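Herkano Residents' Social Club
Minutes of the June meeting, held Saturday, 26th June, in the upstairs lounge

Brenda Figueroa opened the meeting with a very warm welcome to everybody, and a special hello to the two households who have just moved into the Jimlow side of the building and were good enough to come along on such a fine morning. Coffee was poured and we got going a little behind time, as we usually do.

Minutes of the last meeting
Read out and agreed, with one small correction. The lemon cake at the spring tea came from Daza Bakery and was paid for, so it should not have been listed as a gift. Apologies to the bakery, who were very nice about it.

Money
The club account stands at $1,272, which is a good deal healthier than this time last year and a credit to everyone who worked so hard on the plant sale. It was agreed to set aside $150 for the summer supper, to cover tablecloths, ice and paper goods. Anything left over goes back into the account.

Summer supper
We had a long and friendly talk about the supper. Most people liked the long tables down the middle of the lounge - it felt more like a family meal last year than the small round ones ever did - and that is how we will set up again. Brenda offered to bring her mother's punch bowl, and was thanked for it. Setting up begins at 2 in the afternoon, and the more hands the better. Music was left open until we know whether the old speaker can be mended.

Bottles and containers
This took up the largest part of the morning. Over the winter the shelf by the lounge sink has filled up with bottles and odd containers that people have left behind after one gathering or another, and there is hardly room to put down a tray. Several members felt that the prettier ones would do nicely for flowers at the supper. Others would like to see the whole lot gone, and said so kindly. In the end it was agreed to sort them on the table first and decide from there.
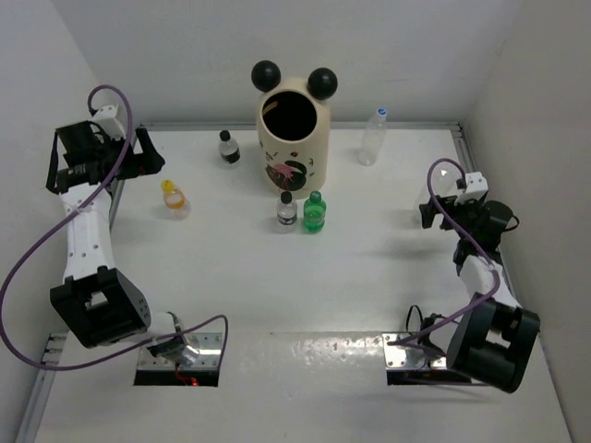 Can members still take home a bottle or container they left behind?
Anything of yours can be collected from the lounge up to the evening before the supper, and whatever is left after that will be used for flowers or put out with the recycling.

Parking
The firm that looks after the lot, Conavon, has asked that supper guests keep to the back row. Agreed, and a line about it will go on the invitation.

Next meeting
To be held in the lounge as usual, with the date to go up on the board by the elevator. Please bring a chair cushion if you found the seats hard. Brenda thanked everybody for coming and the meeting closed, though a good many of us stayed on to finish the coffee.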